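How Small Home Decor Brands Find Their Buyers
Student project report, Retail and Design Studies
22/08/2018

When I started this project in June, I thought choosing a paint or a lampshade was mostly a matter of color. I have changed my mind since then, and I owe that to the many patient shoppers who stopped and talked with me, often for a good deal longer than I had asked for!

1. The companies

I looked at three small firms. Flamen makes printed wall coverings, Lumen sells table and floor lamps, and Kirkegaard has a range of curtain fabrics with matching cushions. All of them sell through independent stores as well as their own websites, and they were kind enough to share their catalogs with me.

2. The survey

I handed out 452 short forms in the Lemden shopping district and got 183 of them back, filled in well enough to use. I asked people what they had last bought for their home, where they had first seen it, and whether they had taken a sample home before paying.

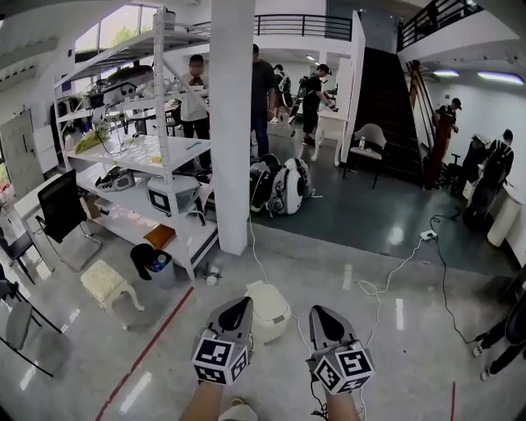
3. What people told me

Samples came up again and again. People who had bought wall coverings nearly always wanted to see the pattern in their own light, next to their own sofa, and several had gone back to the store for 2 or even 3 more pieces. Lamp buyers were quicker, and many had simply liked one in a store window and carried it home the same afternoon (I have done this myself, with mixed results).

4. What I would do differently

My form had no space for price, and I missed it badly when I sat down to write this up. I would also like to talk with the store owners, who must hear far more about all this than I could fit on a single page.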